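Pantry & Storage
Canned goods on top of a metal cabinet - good idea or dumb idea?
Post Reply
14 posts

tincan_marge
Saturday, August 10, 2019

OK so I finally got fed up with cans living wherever they landed. We buy the sweet stuff mostly, coconut sago and fruit in those squat little pull-tab cans, plus a few tall ones, and they end up on the counter, on the floor, behind the kettle, you name it. I have a low gray metal cabinet (the one with the vent slots and the tiny lock, came out of an office clearance at Dendgate in July for 8 bucks) and I want the cans to live on top of it. Inside is full of paperwork and it's staying that way.

The long painted tabletop is where they've been up till now and I'm sick of it. It gets rings, it gets scuffs, and the cans creep toward the edge.

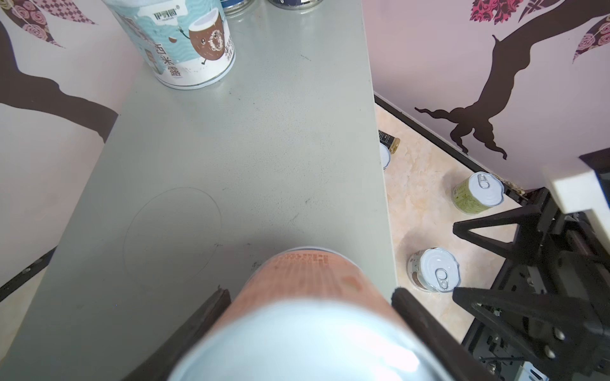 So my thinking was tall ones at the back, short ones in front, labels facing out so I can grab one without picking up five others. My worry is the metal top. Do cans scratch it? Do I need a liner? I looked at the Kerier shelf liner but it only comes in a huge roll and I need maybe a foot and a half of it.

Top

pantryghoul
Re: Canned goods on top of a metal cabinet

Don't bother with the liner. I had Kerier in my last kitchen and it curls at the corners within a month, then every can you put down catches on the curl. The cabinet came out of an office, it's been scratched by staplers since forever. Let it get scratched!

What I would worry about is dents. Are any of yours dented on the rim? Body dents I don't care much about, rim or seam dents I toss.

Top

tincan_marge

Ugh, hadn't thought about dents. I just went and looked and there's one short one where the rim looks a little wavy on one side. Ring is fine. It was sitting over by the spice bottle so maybe they knocked into each other at some point, no idea. My gut says eat it this week and move on but now you've got me nervous.
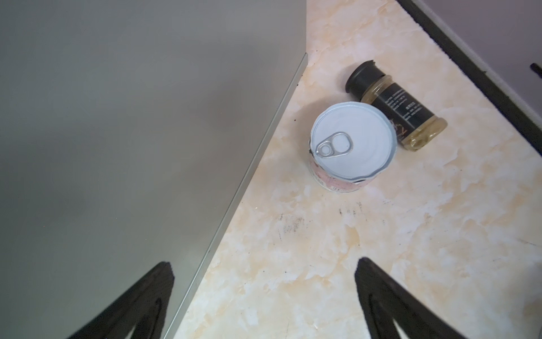 And yes the spice bottles are the other half of the problem. They tip over if you look at them funny and then they roll. I was going to put those up on the cabinet too but now I'm thinking they get their own spot, because a glass bottle rolling off a metal cabinet is going to be a bad morning.

Top

oldshelf70

Wavy rim goes in the trash at my house. It's a can of fruit, it costs less than 2 dollars. Why would you even think it over.

Also I have to disagree with the whole plan, sorry. Heavy stuff goes low. You're taking cans and putting them on the open top of something with no lip. Somebody bumps it with a hip and you've got cans all over the floor. Get a Skonddale rack, the one with the front rail, and be done.

Top

pantryghoul

It's a LOW cabinet, they're falling like a foot and a half. And the Skonddale rack is ugly as sin and takes up twice the room. I had one. Tall cans don't even fit on the middle tier unless you lay them down.

Top

tincan_marge

Yeah I'm not buying a rack, I have the cabinet already. I did start last night. Got three up toward the back corner and then the phone rang and that was the end of that. 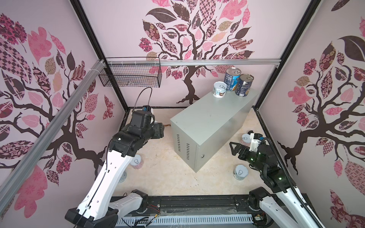
Three up, three still on the floor. Tall ones are the blue and the navy.

I like it already though! It's a small corner and the pink tree wallpaper is a LOT, so having the cans in one bunch calms it down a bit. My sister hates that wallpaper. I love it. Not up for discussion lol.

Top

oldshelf70

I wasn't going to say anything about the wallpaper.

Use the basket at least. You've got that black wire one hanging there with nothing in it. Spice bottles in the basket, cans wherever you insist on putting them.

Top

tincan_marge

OK the basket is a good call. The bottles would stand up if I packed them in tight. I might need a piece of cardboard in the bottom so the little ones don't poke through.

Update on the cans, I kept going after lunch. Two tall at the rear, four short in front, and I tried to get the fruit pictures facing me. Still a couple down on the floor and the tongs need a home too. I could probably fit those cans up top if I shuffled everything forward, but I kind of want to leave the front part clear for setting down a bowl.

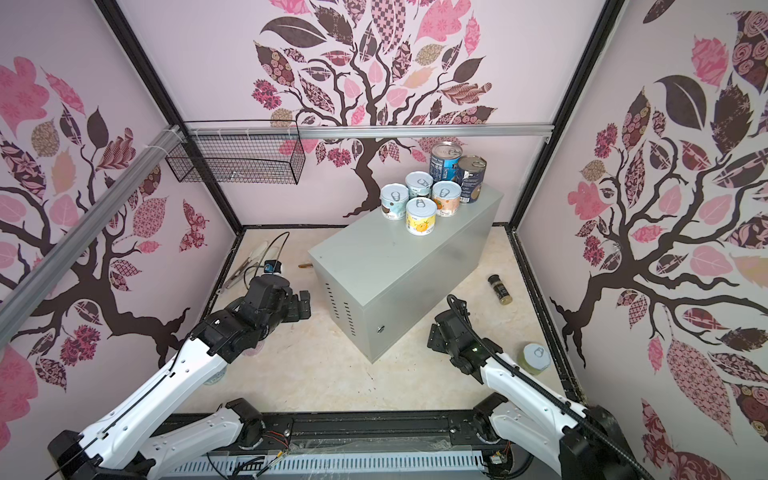
dustbunny_kel

Leave the front clear, definitely. I keep mine on an old filing cabinet and the clear strip is the only reason it works, otherwise you're always moving three cans to set down one thing. And put new ones at the back when you shop, or you'll be eating the same fresh ones over and over while the old ones expire behind them. I threw out a whole bag of lychees that way.

Top

tincan_marge

Ooh, that messes with my tall ones at the back though. Unless I do it in columns? Tall column, short column, oldest in front?

Top

dustbunny_kel

Columns, yep. Or write the date on the lid with a marker. Tóth makes a grease pencil that sticks to metal pretty well, and it wipes off with a dry rag.

Top

pantryghoul

Regular marker is fine, she's got a handful of cans, not 200.

Top

oldshelf70

Did you toss the wavy one or not

Top

tincan_marge

It's in a bag by the door. Happy?

Top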